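RETRO CORNER: MISTIER ON THE AMIGA

Last month's piece on loading screens brought in more letters than usual, and several of you asked for something longer on a single game. I have gone with Mistier, a platform game from Segers that came out for the Amiga and never appeared on a console. I had it as a boy and I still have the same copy, with the manual and one of the two disks. The second disk is a replacement I bought at a computer fair in Stirkuvthorpe.

You play a lighthouse keeper who has to relight 7 lamps along a stretch of coast. Each lamp is at the top of a tower and each tower is a level. You climb up through caves, stairs and rope bridges while the fog comes up from the bottom of the screen. If the fog reaches you, you lose a life. It moves slowly on the first two towers and you can more or less ignore it, but by the fourth you have to keep moving the whole time.

The controls are simple, as they had to be with a one-button joystick. Up is jump and the button throws a flare. A flare pushes the fog back for a few seconds and also stuns the birds. You start with 3 flares on each tower and can find more in the crates, though the crates are often placed where it costs you more time to reach them than you gain from the flare. I used to collect every one of them. My brother never bothered and he always got further than me.

The graphics are mostly greys and blues, and at the time the magazines marked it down for that. I think they suit the game. The fog is drawn in two layers which scroll at different speeds, and when it is just below your feet you can still see the outlines of the platforms through it. The sprites are small. The keeper has a very good climbing animation and a rather poor walking one, and he looks as if he is sliding on flat ground.

The music was written by Maarten Van der Linden, who did most of the Segers games of that period. There is one tune for the title screen and one for the towers, and on the towers you have to choose between music and sound effects. I would go for the effects. The foghorn sounds whenever the fog speeds up, so you lose a useful warning if you play with the music on. The title tune is worth leaving running for a few minutes before you start, as it has a slow middle section that most people will have skipped past.

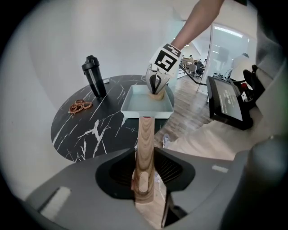
The fifth tower is where most people gave up. There is a long shaft with moving platforms and no crates at all, and if you fall you land straight in the fog. The trick is to wait on the left-hand ledge until the third platform has gone past, then jump for the fourth. You can then ride it nearly to the top. If you jump for the third one it takes you under a row of spikes and there is no way off. I found this out from a letter in a magazine, after losing most of a summer holiday to it.

There are no passwords and no saves. You get five lives, with an extra one for every 2000 points, and lighting a lamp is worth 800. The rest comes from birds and crates, so it does pay to pick up a few things on the early towers while the fog is slow. By my reckoning you need at least eight lives in hand when you reach the fifth tower to have a decent chance of seeing the end.

The ending itself is short. All the lamps come on one after another along the coast, a ship goes by, and you are returned to the title screen. Some people felt cheated by that. I was just pleased to have got there, and I called my mother in from the kitchen to look at it.

A sequel called Tevero was announced, with a preview in at least one magazine, and it was meant to have two players climbing the same tower at once. It was never released. A demo with a single level did get out on a cover disk. It runs well enough with one player but slows down badly with two, and the fog in it is a flat white block, so I assume it was a long way from finished. If any reader has the preview I would be glad of a scan, as mine has lost the page with the screenshots on it.

If you want to try Mistier now, there are a few things to know. It does not like machines with extra memory fitted, and will often stop at the Segers logo. Turning the extra memory off cures this. On an emulator, choose a plain A500 setup and leave the disk drive at its normal speed, otherwise the game hangs between the second and third towers when it asks for the other disk. Copies do turn up at fairs, usually without the box. Check that disk two is there before you pay, and ask to see it load if the seller has a machine set up.

The manual is not needed to play, but it has a map of the coast in the middle pages and a short story about the keeper which explains why the lamps went out. It is better written than most. There is also a page of tips at the back, one of which is wrong. It says that flares can break the ice on the sixth tower. They can't, and you will waste all of them trying.

I would give it eight out of ten. The first tower is dull and the lack of passwords is hard to forgive these days, but the climbing is good and I can't think of many games from those years that make you hurry in quite the same way.

Next time I will be looking at joysticks, including which ones can still be repaired at home and which are best left alone. If you have a favourite, or one that broke on you, write in by the end of August and I will fit in as many letters as there is space for.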